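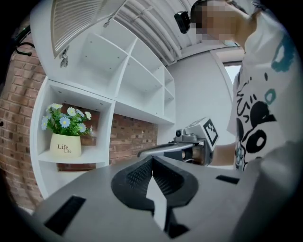
Section 4 of the Wirno club handbook is the one most new members have been waiting for: your first two-gripper session! By now you've charged everything, met the Promell software and had a go at opening and closing one gripper on your own. From here on you work in pairs, each with a tool in hand, and it's tremendous fun once the rhythm comes. Our practice corner has the white shelving unit against the brick, with the open cubbies, the slatted cupboard door at the top and the flowers in the "Life" pot on the lower shelf, so there are plenty of different heights and depths to try. Read the whole section before you pick anything up, then go through it step by step with your partner.

4.1 Before you start

1. Agree who is Left and who is Right. Write it on the session sheet with both your names. You'll swap halfway, so don't argue over it.

2. Look closely at the soft fingers. They should be clean, with the ridges facing inwards. Brush out any fluff with the dry paintbrush in the Plovness box.

Note: no wet wipes on the fingers, please. They leave a film and everything slides out.

3. Check that the printed tag on your gripper stands upright and has no creased corners. If it's creased, ask Faustine Royer for a new one. She prints them in batches and always has spares.

4. Open a new session in Promell and type in your pair number. The club's first recording was number 1 and we are now at 2,516, so yours will be a proper part of the collection.

5. Put on the head camera if it's your turn to wear it. Snug, but you should be able to slide a finger under the strap. Tie long hair back first.

CAUTION: Roll up loose sleeves and take off bracelets and lanyards. Cords get into the mechanism very easily.

4.2 Finding your positions

1. Stand side by side, then both take a small step out. You want your elbows free.

2. Hold the grippers out in front of you and bring the two sets of fingers slowly together until they nearly touch. Stop there. Say "set" out loud.

3. Back away to arm's length and do it again, a little faster. Five goes is enough for most pairs – a few more if you keep giggling, which happens every term.

CAUTION: Mind your head when you lean in to see better. If the cupboard door is up, check where its edge is before you bend down or straighten up.

4.3 The hand-over

1. Left picks up a foam block from the tray and holds it level.

2. Right closes on the free end and says "mine".

3. Left waits for the word, then opens. Never before!

4. Right places the block in any cubby. Push it well back so that it can't tip out.

5. Repeat until the tray is empty, then swap sides and bring them all home again.

Note: dropped blocks count. Leave the recording running, pick the block up with the gripper if you can reach, and carry on. Eugénie Royer's pair dropped nearly everything at the Besson schools meet and still finished with 403 points, and they were grinning the whole way through.

4.4 Moving on to the plant

Save this for your second visit. You may gently turn a leaf or lift a flower head with the fingers, but don't grip the pot by its rim and don't try to carry it between you. The top score for the leaf task is 50 and it rewards slow, careful hands.

4.5 Finishing

1. Say "done", count to three and stop the recording.

2. Leave both grippers with the fingers open, on the padded mat.

3. Watch your own session back before you go home. You'll spot things you never felt at the time, and it's the best bit of the evening.

4. Sign the sheet and hang it up for the next pair.

If Promell shows error 952, the tag has been lost from view. Save what you have, check 4.1 step 3 and start a fresh session.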